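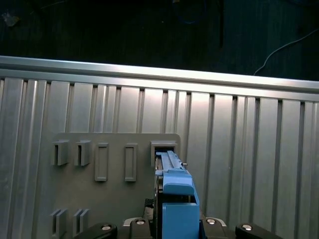

2023-08-23
Caderno de bancada, arquivo de medições antigas
Projeto Penov, migração e verificação

Ponto de partida

O arquivo Penov ficou com 765 ficheiros depois de retirados os duplicados exatos. A contagem anterior incluía os temporários do programa de aquisição e deve ser ignorada. A lista válida é a que está na raiz da cópia de trabalho, ordenada por caminho e não por data, porque as datas do sistema de ficheiros não são de confiança: uma cópia intermédia reescreveu-as todas.

A data de cada medição passa a ser lida do cabeçalho do próprio ficheiro. Nos ficheiros Plirier o campo existe sempre. Nos Tóth é opcional e, quando falta, usa-se o número de sequência e o registo em papel.

Somas de verificação

Calculei SHA-256 para todos, primeiro na origem e depois no destino. Comparação feita com o manifesto e não entre diretórios, para que o mesmo procedimento sirva daqui a uns anos, quando a origem já não existir. O manifesto é texto simples, UTF-8, uma linha por ficheiro, separador de dois espaços, fim de linha LF.

Na primeira passagem houve divergência nos nomes com acentos. O conteúdo estava igual. A origem guardava os nomes em forma decomposta e o destino em forma composta, e a comparação era feita byte a byte. Normalizei para NFC antes de escrever o manifesto e repeti. Sem divergências na segunda passagem. 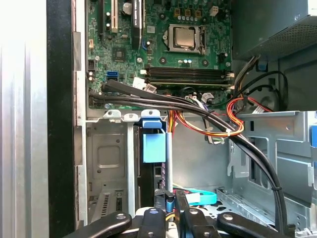
Fica por decidir se o manifesto deve levar também o tamanho em bytes. O Tín Tạ prefere que sim: uma comparação de tamanhos é rápida e apanha truncagens antes de se gastar tempo a ler tudo. Não me oponho, mas nesse caso o tamanho vai para um ficheiro à parte. A ferramenta de verificação não aceita colunas extra.

Conversão dos ficheiros Tóth

São 141 ficheiros em formato binário, registos de comprimento fixo, inteiros little-endian de 16 bits. A documentação que temos indica um cabeçalho de 40 bytes. Confirmado no editor hexadecimal em ficheiros do início, do meio e do fim da série.

O fator de escala está no cabeçalho, em vírgula flutuante de precisão simples. Nos mais antigos vem a zero, e o conversor multiplicava tudo por zero sem emitir aviso. Alterado: escala nula interrompe a conversão desse ficheiro e escreve o caminho no registo de erros. O valor correto tem de vir da folha de calibração e ser introduzido à mão num ficheiro auxiliar, com indicação da página de onde foi tirado.

Saída em CSV, ponto como separador decimal, vírgula entre campos, unidades na segunda linha. Pensei em HDF5 e pus de parte. O volume é pequeno e quem consulta estes dados abre-os numa folha de cálculo. Atenção às instalações em português, que interpretam o ponto como separador de milhares se a importação for feita por duplo clique. Usar sempre o assistente de importação.

Os binários originais mantêm-se ao lado dos CSV. O conversor e a sua versão ficam no mesmo diretório, com o texto do formato transcrito do manual.
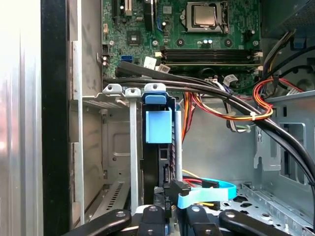
P.: Com os CSV verificados, para que serve guardar os binários?
R.: Para poder refazer a conversão. O CSV já traz o fator de escala aplicado e um arredondamento. Se aparecer uma folha de calibração corrigida, parte-se dos inteiros originais e o resultado é exato; a partir do CSV ter-se-ia de desfazer a escala e aceitar o erro de arredondamento.

Cópias

Uma cópia de trabalho no servidor do laboratório, uma em disco externo guardado no armário de reagentes secos, uma terceira no depósito de Rinwood. A de Rinwood é só de escrita inicial: depois de verificada, não se acrescenta nada. Correções posteriores entram como novo lote, com manifesto próprio e uma nota que remete para o lote anterior.

O disco externo foi formatado em exFAT por compatibilidade. Sem journaling, portanto ejetar sempre antes de desligar. Escrever isto na etiqueta.

A leitura completa de controlo fica marcada para outubro. Até lá, amostra de 30 ficheiros, escolhidos por gerador pseudoaleatório com a semente anotada no registo, para que outra pessoa possa repetir a mesma amostra. Copiar a lista para o registo antes de correr a verificação, e não depois. 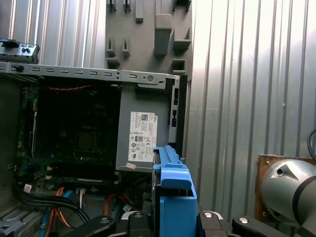 Pendentes

Escala dos Tóth antigos: procurar a folha de calibração no dossier cinzento, secção de instrumentos abatidos.

Fuso horário dos Plirier: o cabeçalho não o indica. As anotações em papel sugerem hora local com mudança de verão, mas há uma série noturna em que as horas se repetem, e convém vê-la antes de converter para UTC. Por enquanto os valores ficam como estão e a coluna chama-se hora_registada.

Permissões: passar a cópia de trabalho para leitura apenas, exceto o diretório de saída.

Tín Tạ revê o texto do formato e confirma o deslocamento do campo de escala. Depois disso fecho o manifesto.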